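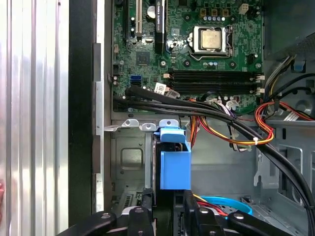
3.2 동행 주행과 면담

면담만 하면 될 줄 알았다. 처음 계획서에는 동행 주행이라는 말이 아예 없었는데, 첫 참여자가 녹음기를 앞에 두고 "그냥 타요, 별생각 없이"만 되풀이하는 바람에 나도 자전거를 끌고 나갈 수밖에 없었다. 나가 보니 말이 쏟아졌다! 신호에 걸릴 때마다, 특히 더른스테드(Durnstead) 다리 앞 오르막에서 숨을 고를 때마다 그랬다. 그래서 참여자 24명 모두와 출근길을 한 번씩 같이 달렸고, 면담은 도착한 뒤에 했다(커피값은 내가 냈다).

모집은 밋몬트(Mikmont) 자전거 모임 게시판에서 시작했다. 여기서 모인 사람이 13명이고, 나머지는 이들이 소개해 준 동료나 이웃이다. 눈덩이 표집의 한계야 뻔하다. 다들 비슷한 길로 다니고, 비슷한 불만을 품고 있다. 공동 연구자 블라스타 브라베츠(Vlasta Brabec)는 모임 바깥 사람을 더 찾자고 했고 나도 동의했지만, 11월에 접어들자 새로 나서는 사람이 뚝 끊겼다.

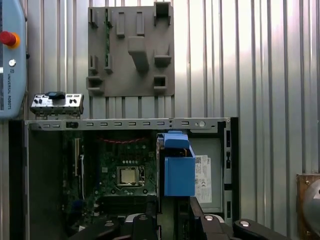

그림 1. 옆으로 눕혀 놓은 데스크톱 본체의 내부와 메인보드.

주행 중에는 질문을 거의 하지 않았다. 앞사람 뒷바퀴만 보고 달리기에도 바빴고, 솔직히 토켈(Tokell) 교차로에서는 무서워서 입이 떨어지지 않았다. 대신 참여자가 속도를 줄이거나 차도에서 보도로 올라서는 지점을 외워 두었다가, 도착하자마자 지도에 표시하고 이유를 물었다. 대답이 내 짐작과 다른 경우가 꽤 있었다. 노면이 나빠서 피한 줄 알았더니 예전에 거기서 택시 문에 부딪힐 뻔했다고 하고, 지름길인 줄 알았던 골목은 빵집 냄새가 좋아서 간다고 했다. 이런 이야기는 설문으로는 절대 못 건졌을 것이다.
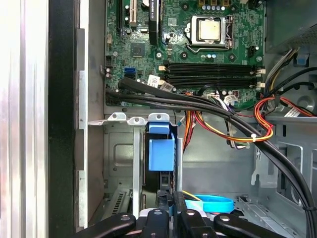 면담은 한 사람당 평균 53분 걸렸다. 가장 짧은 것은 14분인데, 참여자가 회의에 늦어서 중간에 뛰어나갔고 나중에 전화로 보충했다. 녹취록은 나와 주나이드 쿠레시(Junaid Qureshi)가 따로 읽고 코드를 붙인 다음 맞춰 보았다. 제일 오래 다툰 코드는 '양보'였다. 쿠레시는 차에 길을 내주는 것과 보행자에게 내주는 것을 한데 묶자고 했고, 나는 끝까지 반대했다. 같이 달려 본 사람이라면 그 둘이 얼마나 다른 기분인지 안다고 우겼는데, 결국 코드를 나누되 상위 범주는 하나로 두기로 했다. 4장의 인용문에는 이 구분을 그대로 표시해 두었다.

참여자 이름은 모두 가명이고, 집과 직장이 드러날 만한 구간은 경로 지도에서 지웠다. 치마(Cheema) 로터리만은 예외로 남겼다. 거의 모든 참여자가 지나가는 곳이라 누구의 길인지 알아볼 수 없기 때문이다.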